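The long gray desk, five months on

Back in June I promised I'd write about the big desk once we'd lived with it for a while, and then summer happened, and then the move to the Titunton building happened, and now it's November 10, 2022 and I have finally sat down to do it. At the desk! Which I love!

A bit of background for anyone new. At the old place in Derkton we had 8 little tables pushed together, all slightly different heights, and anything you set down near a seam would end up leaning. Pens rolled. Cups wobbled. I once lost an eraser down a gap and found it again on moving day (hello, old friend). So when we got to choose the furniture for the new room I had one wish, and it was a single long surface with no seams at all.

We looked at a white one from Broven first, and it was lovely, but I'm so glad we went dark gray. White walls plus a white desk would have made me squint all winter. The gray is calm. You can put something small and bright down on it and find it again straight away, even when you've had far too little coffee. I've gotten silly about this and now pick my containers by how well they show up. Lime green is the champion so far.

The other thing I wanted was depth. The whole desk cost us $600, which was $300 more than I'd planned to spend, and I went back and forth over it for ages. But you can stretch an arm straight out across it and still have desk to spare, and for the sort of work where you need elbow room, that matters more than drawers or a fancy finish. Cables can wander where they like, too. I used to be strict about cables. I am less strict now.

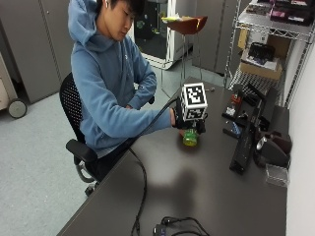 Li Hands-On Club, Titunton

Now, chairs. I could go on about chairs all day, so I'll try to be good. Ours are the black ones with mesh backs and padded armrests, on wheels, and the mesh was my non-negotiable. I run warm, and most of us sit around in hoodies from October on, so a back that breathes is a wonderful thing. The armrests go partway under the desk, which I didn't think to measure before ordering (lucky!), and you can roll right up close when you're working on something fiddly and want to look straight down at it.

My one grumble is power. The outlets are behind the desk, so the bricks end up sitting on top of it with their extra cable wound around them. I tried a tray underneath for 5 days and kept banging my knee. Out it came. If anyone has a clip or a sleeve they like, please tell me, I'm very open to suggestions.

And the wall end! Every long desk seems to grow a pile, and ours grows along the wall, where all the gear drifts when someone needs space in the middle. I've decided to let it live there. A weekly clear-out keeps it from creeping, and I put on music and wipe the whole surface down from one end to the other in one long swoop, which is more fun than cleaning has any right to be.

Next up is lighting. I want a lamp that reaches the middle without throwing my own shadow over whatever I'm holding, and I've got two in mind. More on those once I've tried them both.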